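Pledbridge Community Board > Health and Wellbeing > Dentists

Topic: Quote from the Losto clinic, is the cleaning supposed to be separate?

melaniia_m
Hello to all. I moved to Pledbridge in August and I am looking for a dentist for me and my mother. I went to Losto Dental for a first check-up and they gave me a treatment plan on paper. It has one crown, one small filling and "periodontal cleaning, 2 visits". The total is $1,186 after the new patient discount. My question is about the cleaning. In my country the cleaning was always a part of the check-up, and here it is written on its own line with its own price. Is this normal? I don't want to offend them by asking if it is not polite.
Thank you in advance,
Melaniia Mykhailiuk

gumline
Normal. Check-up and cleaning have separate item codes, and your insurance pays them separately too. Ask for the codes in writing and phone your insurer before you book anything. It is not rude at all, the front desk gets this question every day.

harbour_pete
I disagree a bit. Separate codes, yes, but two visits of periodontal cleaning for a new patient would make me ask questions. Did they measure your gums with the little probe and read out numbers? If they didn't, I would want a second opinion. My last place tried the same on my wife.

melaniia_m
Yes, they measured, and the assistant wrote the numbers in the computer. I did not understand them and I was too shy to ask.

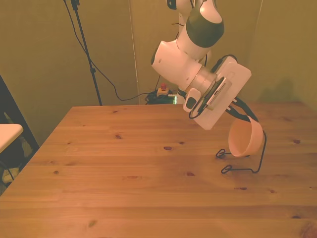 I asked my mother what she thinks, and she says the crown can wait but the gums cannot. She lost two teeth because of gums, so she is strict about it. I sat down yesterday evening with all my papers to compare the prices line by line, and I wished for a big light-brown wooden table like this one, because my kitchen one is too small for three sets of forms. The most confusing is that Levchenko Family Dentistry calls the same thing "scaling" and charges by unit of time, so I can't say which one is cheaper.

gumline
One unit is normally 15 minutes. Ask Levchenko how many units they expect for you, then multiply. If they won't say before seeing you, ask for a range.

harbour_pete
And ask if the X-rays can be sent over. You already paid for them once. Losto should email them without any fuss, and if they make a fuss, you have your answer about Losto.

gumline
Pete, that's not fair. Some offices want a signed form first, it's a privacy matter. Mine took a few days and nobody was hiding anything.

harbour_pete
Fine, a signed form I accept. A few days is still slow for an email.

melaniia_m
Small update. I phoned Losto and the lady was very kind. The form is one page and I can sign it at the desk. She also said that the plan can be done in parts, first the cleaning and the filling, and later the crown, if the dentist agrees. My insurance has a yearly limit of $999 for basic work, so the parts are maybe better for me. The crown is under a different category and I pay a bigger share. I still want to see Levchenko before I decide.
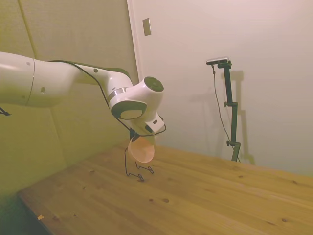
Sayaka Takagi here, I have been at Levchenko for several years and I would add one thing. They charge $100 if you cancel with less than two days' notice, and it is written in very small letters on the intake form. The dentist himself is patient and explains the gum numbers if you ask: 1 to 3 is healthy, 4 needs watching, 5 and more is when they begin to talk about treatment. Bring your Losto numbers with you.

melaniia_m
Thank you, Sayaka! This is the first time somebody explained the numbers to me. Is it difficult to park there? My mother does not walk well.

Sayaka Takagi
There is a small lot behind the building, you enter from Drastesmont Road. In the morning before nine it is usually free. There are two steps at the front door but the back door is flat.

harbour_pete
The back door was locked when I went. Ring first.

melaniia_m
I will ring. I have now an appointment for both of us and I asked for the number of units, they said three or four for me. I will write here what they say about the crown.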